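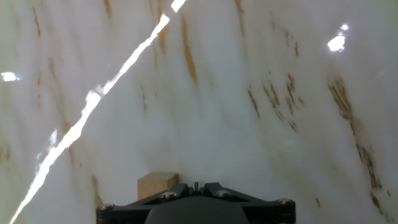
# Ralilik: cubo, marco y mantel

Ralilik es una colección de tomas de mesa con muy pocos protagonistas y demasiado mármol. El cubo es de madera clara, pequeño y sin ninguna ambición. El resto es decorado, aunque el decorado insiste en salir.

## Contenido

- `tomas/`: 550 secuencias
- `revisadas/`: 500, las que recomendamos usar
- `notas/`: observaciones sueltas, algunas legibles

Las que faltan entre una carpeta y otra siguen pendientes de revisión — desde septiembre.

## La mesa
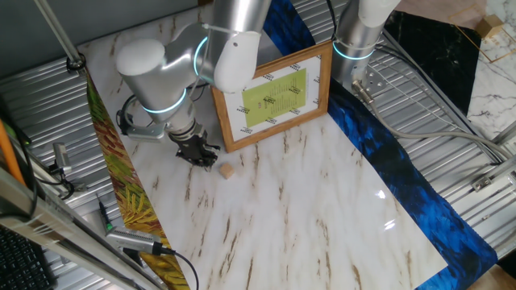 *Última modificación: 20/12/2025*

La superficie blanca imita el mármol, con vetas marrones y grises. A un lado hay tela azul oscuro; al otro, una tira con hojas verdes, amarillas y rojas. El gusto es de Daltenau y no se admiten reclamaciones.

Detrás del cubo está el marco de madera, de pie y algo inclinado, con una hoja verde lima dentro. El texto de la hoja no se lee a esta distancia. No abran incidencias pidiendo la transcripción — ya hay 20.

## Problemas conocidos

- La toma 82 está duplicada.
- Las etiquetas de Zurngate dicen «bloque» y las de Górecki dicen «cubo». Es el mismo objeto.
- Las vetas confunden a los detectores de bordes. También a quien etiqueta después de comer.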